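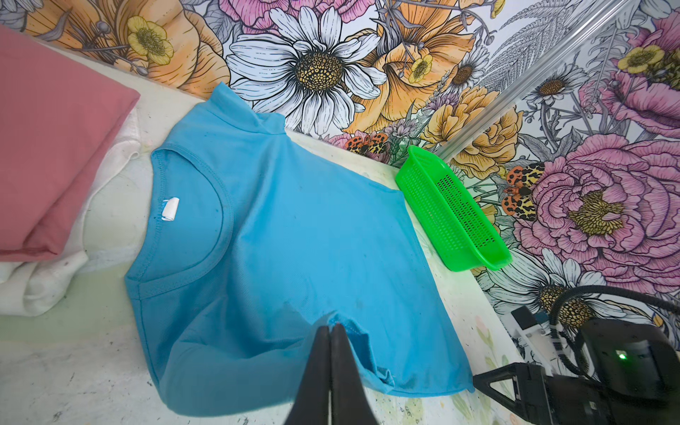
Two-arm folding: full demos vs. correction clips
Research methods board, 11 replies, showing 7

sormont_lab
We finally have numbers on the shirt folding comparison. Policy A was trained on 1498 full demonstrations, start to finish. Policy B got the same total hours, but part of the set was replaced with short clips where the operator takes over after a bad grasp and fixes it. Same network, same two arms, same shirts.

Over 49 trials each, B finished 19 more folds than A. Nearly all of the gain is in the first grasp. A closes on the cloth, comes up with two layers when it wanted one, and carries on as if nothing happened.
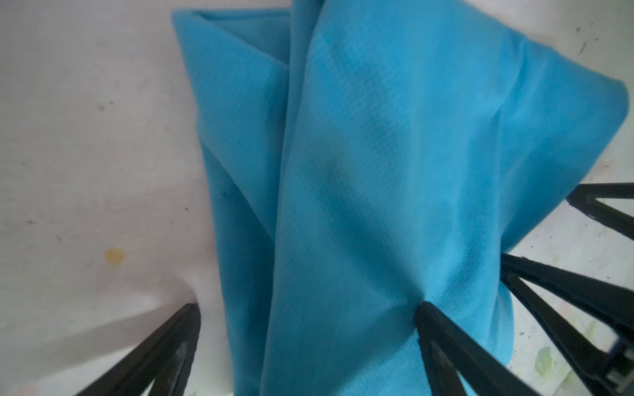

B tends to open, back off a little and try again. It's slower. I don't have a clean time comparison yet, so please don't ask for one. Write-up is with Zubaida Kakakhel for a read before we post it.

mrobichaud
Who ran the trials? If the person resetting the shirt knew which policy was up next, I'd want that fixed before believing a gap in grasping. How you drop a shirt matters a lot.

sormont_lab
Order was shuffled by script, but the operator could see it on the screen. So no, not blind. Fair point.

t_brodon
I don't think blinding is the big problem. The big problem is "same total hours." Correction clips are dense. Nobody is spending time moving an arm through empty air. You gave B more grasps per hour and then found it was better at grasping.

sormont_lab
Partly agree. But counting grasps isn't easy either. In the lift-and-check step the hem is hanging and the fingers touch it without closing, sometimes more than once. Is that a grasp? Two of our labelers said yes and one said no.

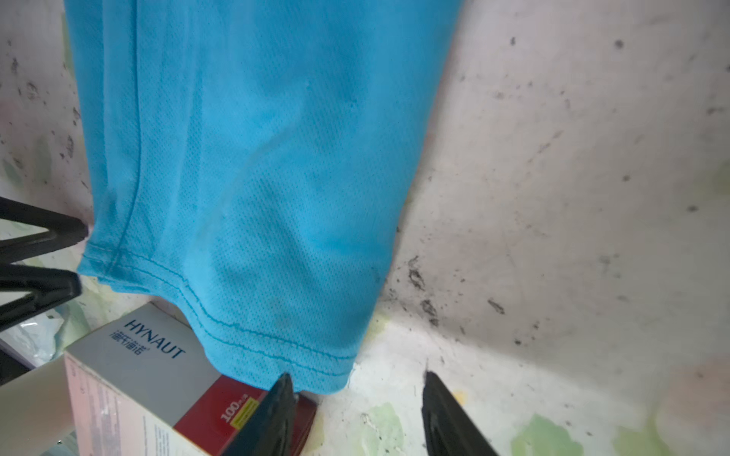
Anum Hashmi
Count closures from the gripper signal and skip the labelers. We did that on towels. It undercounts when the fingers stall on thick cloth, but it undercounts the same way for both policies, and then you can match on closures and rerun.

t_brodon
Yes, that. I'd take 30 matched trials over what's there now. 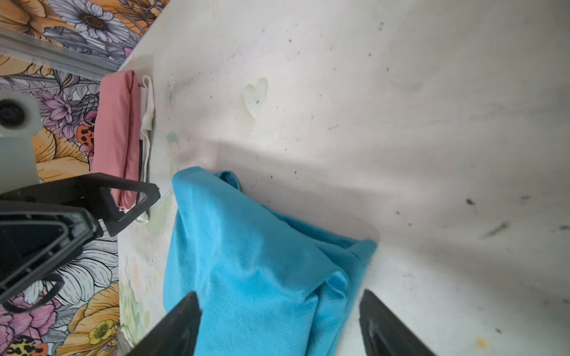

sormont_lab
OK, we'll retrain A on a set matched by closures and leave B alone. I also want to change how we score the end state. Right now a fold passes if the outline is close enough, and that lets through shirts that are stacked fine but still have a crease running down the front panel or a loop of cloth sticking up at the back. I'd score those separately and keep the old number next to it, so people can compare. Aranka Dobos is rewriting the scoring sheet. Blind resets go in at the same time.

mrobichaud
Good. I still expect the gap to shrink. Post it either way.

sormont_lab
Will do, probably in August.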